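Looking after silver plate and electroformed pieces at home

I love a bit of silver on the shelf, and I love it even more when it has been cleaned properly! Most of mine is small stuff: a spice box, a couple of salt dishes, a pomegranate the size of a plum, and a candle pair from Sovik that was my first proper purchase. Nearly all of it is electroformed, so there's a thin skin of silver over a hollow or filled core, and it wants a gentler hand than a solid spoon does.

Start with water. Lukewarm, a drop of plain washing-up liquid, and the softest brush you own (a baby's toothbrush is brilliant for lettering and leaves). Don't leave the piece soaking. Water creeps in through the tiny hole underneath and you'll be shaking drips out of it until Thursday. Dip the brush, shake it off, and work in little circles — you'll be amazed how much of the grey was only dust and candle smoke.

Dry it straight away with a cotton cloth, then stand it upside down on a tea towel for 10 minutes.

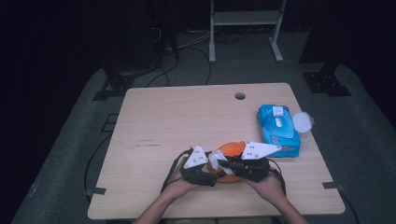

Polishing comes next, and cloth beats cream for anything thin. I use a Kamath two-layer cloth, inner side first and outer side to finish, with straight strokes and hardly any pressure. Choose your spot before you begin. A pale, clear tabletop like this one is lovely for the job, as you'll spot a dropped stone or a tiny screw at once, but mind the round cable hole near the back! Put a folded towel over it, or that screw is gone. The towel also saves the piece if it slips.

Never use toothpaste. Never use the foil-and-soda trick on electroformed work either, however good it looks in the videos. It strips the dark shading out of the grooves, and the shading is what makes the fine detail stand out. I did it once to a little Anura bird and lost every feather.

Wax is the next nasty one. Don't pick at it with a knife. Run warm water over the outside of the cup, wait for the edge to lift, and push it off with your thumb. Any film left behind comes away with a dry cloth while it's still warm.

For storage I wrap each piece in acid-free tissue and then a Nasgate pouch, two anti-tarnish strips to a drawer. Keep rubber bands well away, and newspaper too. Change the strips every March if, like me, you need a date to remember things by.

And do get the pieces out and use them! Handling keeps the high spots bright, and a quick wipe before they go back in the drawer is all the polishing mine need for months.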